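Light in Narrow Passages: Does Wall Colour Matter?

Group project report
Yuk-lan Su, Tzu-hsuan Fung and Yu-ting Hsueh
Supervisor: Hok-lam Hsieh
Submitted February 17, 2021

1. Background

The older part of the Mandberg building has a ground-floor passage that students use to get from the bike racks to the library. It is brick on both sides and it gets daylight from one end only. The walls in the first half were painted a pale colour some years ago and the second half was left as bare red brick. People complain that the second half is gloomy, and the usual request is for more lamps.

Our question was how much of the difference comes from the wall surface and how much comes from distance to the opening. Both halves have the same ceiling lamps and the same floor, so it seemed like a good place to test.

2. What we already knew

A surface that reflects more light sends more of it on to the next surface. In a wide room this matters less, as a lot of the light reaches the floor straight from the window. In a narrow passage most of the light bounces from wall to wall before it gets to the far end, and a little is lost each time. A small change in the wall can then add up to a large change further along.

Texture has an effect too. Brick has joints set back from the face, and each joint holds a thin line of shadow when light comes from the side. Dark mortar makes these lines stand out more. Our textbook treats walls as flat and even, so we expected our results to be lower than the calculated ones.

3. Method

We used a Drotico hand-held light meter borrowed from the physics store. The passage is 2905 mm high, and we took readings at desk height and at floor level along the centre line. In total we recorded 64 readings, half with the lamps on and half with the lamps off. All of them were taken in December on overcast days. We tried one sunny day first but the direct sun made a bright patch on one wall that moved while we worked, so those readings were thrown out.

For the second part we taped large sheets of card over the bare brick and measured again. The card came in white, mid grey and dark grey. Tzu-hsuan held the meter each time so that the angle would stay the same, and Yu-ting wrote down the values. We stood back from the meter as far as we could, although in a space that narrow it was hard to avoid blocking some light.

4. Results

With the lamps off, the reading at the point where the paint stops was 112 lux at desk height. At the far end of the bare brick it had dropped to 9 lux. The fall along the painted half was much more gradual.

White card over the bare brick raised the far-end reading clearly. Mid grey card raised it a little. Dark grey card made it slightly worse than the brick alone, which surprised us, as the red brick looks quite dark to the eye.

With the lamps on, the wall surface made less difference at floor level directly under a lamp, but the spaces between lamps were still noticeably brighter with white card.

5. Discussion

The results support the idea that painting the second half would help, at least in daylight hours. We cannot say by how much at night, as all our readings with lamps on also included some daylight from the opening.

There were several weak points. The card was smooth and the brick was not, so we changed colour and texture together. A fairer test would use paint on real brick. The card also covered only the lower part of the wall, because we had no ladder. The ceiling in the passage is pale, and we do not know what would happen under a dark one – it would probably cancel part of the gain.

Hoi-yan Lo from the year above lent us her notes on the Poon stairwell, where she found a similar drop. Her stairwell has windows on two levels, so we have not compared the numbers directly.

6. Further work

We would like to repeat the readings after sunset and to test a painted sample panel with light and dark mortar lines. 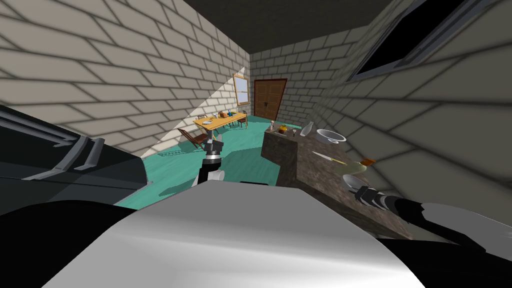

Figure 1. Computer rendering of a narrow space with light grey brick walls, dark mortar and a dark ceiling. A diagonal shadow falls on the left wall.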